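11/6/19

I've now read the back of the Skudgate bag often enough to recite it, and I still couldn't tell you what's in it. "Living soil activator." "Wakes up tired beds." The ingredient panel lists rock dust, molasses, kelp meal and something called a proprietary microbial consortium, and then there's a drawing of a very happy radish.

I bought it in June, after three different people at the plant swap swore by it. It cost $34 for a bag that would fit inside a shoebox. I'm not a person who usually falls for this stuff, but my two back beds had given me a sorry spring (spinach that bolted at four inches, peas that sulked) and I was in a mood to be sold something.

So I did what I always do when I've been sold something, and tried to catch it out.

## The setup, such as it was

I have four raised beds along the fence, all filled from the same truckload years ago. Beds one and three got the Skudgate at the label rate, scratched into the top couple of inches and watered in. Beds two and four got the same scratching and the same watering and none of the product. Everybody got an inch of my own compost, because I wasn't going to starve half my dinner to make a point.

Then I planted the same things in all four: bush beans at the south end, chard in the middle, carrots at the north. The beans were Cloma, which I've grown for years and trust about as much as I trust any bean. Seed from one packet, all sown on one afternoon with my knee complaining.

I know this isn't science. Four beds is nothing. The fence shades bed four after three o'clock or so and there's a maple root that I'm fairly sure has found its way under bed one. If the results had been dramatic I'd still have been suspicious of them.

They weren't dramatic.

## Beans

I weighed beans all summer on the kitchen scale and wrote the totals on the inside of the pantry door, where they'll stay until we repaint. The best single bed came to 1059 grams. That was bed two, no Skudgate. Bed three was right behind it. Bed one was the worst of the lot, and I blame the maple, but I notice I'd have been a lot slower to blame the maple if bed one had been an untreated one. Funny how that works.

Chard looked the same everywhere. Chard always looks the same everywhere. I could plant chard in the gutter.

Carrots were the one place I wavered. The ones from bed three were longer and straighter, and I stood there with a handful of them thinking, well, maybe. Then I remembered that bed three is where I'd sifted out the stones last fall, back when I had ambitions. So that's that, or at least that's enough to make me shrug.

## What bugs me

The thing about these products is that they're nearly impossible to lose with. If your garden does well, it's the microbes. If it does badly, you applied too late, or your water's chlorinated, or (my favorite, from the Skudgate leaflet) your soil is "still in transition" and you should reapply at double the rate. I'd like a job where failure meant the customer bought two.

There's a soil test kit from Nasution that people pair with it, with a little color chart that's supposed to show you biological activity before and after. I borrowed one. I got a middling green before, and a middling green after, and when I tried it on a scoop of sand from under the swing set I also got a middling green. Maybe that sand is thriving down there.

Meanwhile I have 18 years of shoveling leaves onto these beds every November and I can tell you the soil's better than when I started. It's darker, it holds water, there are worms in it. I can't tell you how much of that is the leaves and how much is me finally learning not to walk on it. But leaves are free, and my neighbor actively wants me to take his.

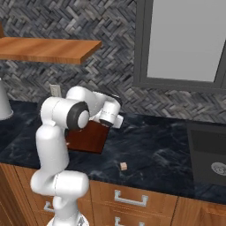 Wavov left a comment on my June post saying I'd rigged the whole thing by putting compost on all four beds, and that the stuff is meant for dead soil, fresh construction fill and so on, where there's nothing living to begin with. It had made a visible difference on a strip of clay by the driveway, apparently, where even crabgrass had given up.

Fair point, and I've been chewing on it. If you start with something close to brick, then molasses and kelp might well do something for it. So might a bag of composted manure for a quarter of the price, and I'd want to see the two side by side on that same clay before I gave the microbes any credit. Was there a strip left untreated? I asked, and there wasn't. Most people don't leave one, and I get it. Once you've paid for the bag you want it on everything.

But the bag doesn't say "for dead soil." The bag says "for every bed, every season," and there's the radish again, beaming at you.

## Next year

I've got maybe a third of the Skudgate left. I'll use it up on the strip behind the garage, half and half, with a string down the middle so I can't fudge which side is which. That ground really is awful. The builders left rubble in it and I've never managed to grow anything there but bindweed. I'm thinking buckwheat, as it's cheap and fast and I won't cry if it fails. If one side comes up knee-high and the other doesn't, I'll say so, and Wavov can gloat.

As for the main beds, they're getting leaves. I raked up around 200 gallons' worth last weekend, going by the trash cans, and they're heaped on beds two and three with old fence wire over the top to stop them ending up in the street. Beds one and four are waiting on the maple, which hangs onto its leaves until the absolute last minute every year out of what I can only assume is spite.

Garlic's in, by the way. It went into bed four, two weeks later than I meant, softneck only this time. I've mostly quit on hardneck. Everybody says it has the better flavor, and I've never once been able to pick it out in a sauce. I did keep back one head of it, though, so I may do a blind tasting on toast over Thanksgiving if I can get the family to hold still for it.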